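# Retention and retrieval notes, part 4: drawer labels and the index

In part 3 I covered folder naming. A few readers asked what happens one level up, at the drawer, so this post covers drawer labels, guide cards and the index that ties them to the folders. The worked material is the same as before: the job files of Bustamante, a land survey office in Bruvton that still keeps its signed originals on paper. The set is 1,075 folders. They hold field notes, closure calculations, deed copies and correspondence, usually in that order from back to front.

## Ranges

The old drawers were labeled by client surname. This worked while one person did the filing. It stopped working when the office took on subdivision jobs, where a single tract changes owner three or four times before the last corner is set. The same parcel ended up under several names, and a request for "the Hison tract" meant opening four drawers.

We changed the primary key to job number. Job numbers are assigned at intake and never reused, including for canceled jobs. A canceled job gets a folder with one sheet in it. Gaps in a numeric file cost more time than thin folders do.

A drawer range is written as first number, en dash, last number. The last number is the highest one reserved for the drawer, even when the folder doesn't exist yet. If you label with the highest folder currently present, the card is out of date the next time somebody files.

Fill to about three quarters of the drawer depth. Past that point folders get pulled by the tab instead of the body, and tabs tear along the score.
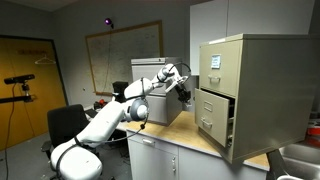
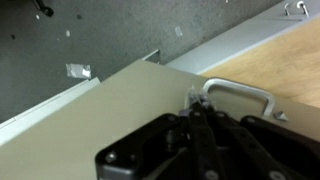

Label stock matters more than the holder it goes into. We tested three weights of card and settled on a 110 lb index stock, cut slightly narrower than the opening so that it slides without buckling. The beige cabinet in the first picture carries the common arrangement, a small white card in a metal holder near the top of the drawer with the pull below it, and that position leaves space for two lines of type at most. We use line one for the range and line two for the series code. Everything else goes in the index. Handwriting is acceptable if it is in block capitals and pigment ink. Ballpoint fades unevenly, and pencil picks up a shine that makes it hard to read from an angle.

## Guide cards

Inside the drawer, one guide card per 25 job numbers. Fewer than that and you are thumbing through folders. More than that and the guides take up an inch of drawer for no gain. Tabs run in a single position, far left, all the way through. I used staggered tabs for years and no longer recommend them: the stagger breaks the first time a folder is added, and then the eye has to search the full width.

Out cards go in the exact slot of the removed folder and project above the tabs. An out card has the job number, initials and a date. It doesn't need a reason column. We had one, and it was filled in with "job" almost every time.

## The index

The index is a flat table with six columns: job number, client at intake, parcel ID, township and section, drawer, and status. It lives in Tedari, which the office already used for billing, and a printed copy is kept in the front of the first drawer. The printed copy is replaced each August after the annual check.

Parcel ID is a repeating field. Across the whole set there are 1,589 parcel entries, so a search on the job table alone will miss the second and third parcels of a split. Put the parcels in a child table from the start. I didn't, and converting the column meant parsing text separated by commas, semicolons, slashes and in one stretch the word "and".

Client name is recorded as it stood at intake and isn't updated. Later owners go in a cross-reference table with the recording date of the deed.

## Errors found in the first check

We compared every folder to its row. There were 84 discrepancies. Of these, 31 were folders in the wrong drawer, and nearly all of those were transposed digits. The remainder were index errors, mostly section numbers copied from the adjoining job.

Dalibor Jurčo wrote in after part 3 to suggest a check digit on the job number. It would catch the transpositions. The drawback is that the existing numbers are already on recorded plats and can't be changed, so the digit would have to appear on the folder and nowhere else. I've added it to a test range of new folders, printed after a hyphen in smaller type, and will report the misfile rate after the next check.

Part 5 will deal with oversize sheets: rolled, folded and flat.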